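Hafþór Holst has been mending and setting up sewing machines for 14 years, most of that time from a narrow shop in Zurville. He trained as a fitter, bought his first longarm second-hand and now spends more hours on quilting frames than on anything else. We spoke on May 17, 2025, between two customers and a delivery of wadding.

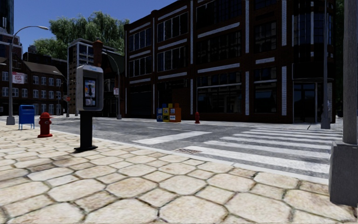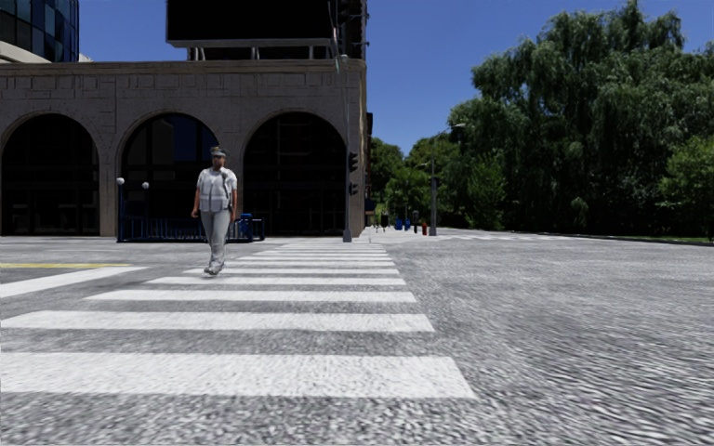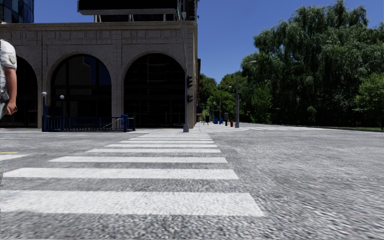 Street views: a payphone and hydrant on the pavement, then two of the zebra crossing.

Most of his calls are about tension. People ring and say the machine has gone wrong, and he asks them what thread is in it. "They've usually changed the top thread and left everything else alone," he says. "A thicker thread needs a bigger needle. I ask them to put in a new one, size 16 or 18, and ring me back."

He keeps a Duggan frame at the back of the shop for customers to try. It takes a quilt up to king size, though he would not tell everyone to buy one. "Measure the room first, then take off enough to walk round both ends. I had a couple who forgot the radiator. We put theirs up with one section left out and it still does a single bed."

Levelling is the other thing he brings up. A frame on an old floor will let the carriage roll to one end on its own, and the quilter ends up fighting it on every row. He puts a long spirit level on the rails, adjusts the feet, then checks again after a week. "Floors settle under the weight. Carpet is worse."

Holst sells Pesent thread and a cotton wadding from Loltura, both in small amounts. He orders 50 cones at a time and the cream goes first. Variegated colours sit on the shelf for months – he has a box of orange and green that he would let go cheaply.

On servicing he is quite strict. He likes to see a longarm once a year, and wants the hook area brushed out and oiled every time the bobbin is changed. "One drop. I've had machines in here with oil running down the inside, and it ends up on somebody's white backing." A full service costs £158, and he keeps the machine for 2 days if no parts are needed.

Does he quilt himself? "A bit. Straight lines, mostly, and the odd meander when I'm testing." There is a blue and brown top on the shop frame which he started last June. It is a little over half done, and customers have stitched parts of it while trying out the handles.

He does not mind the uneven bits. His sister has asked for it when it is finished, and he still has to find something for the binding.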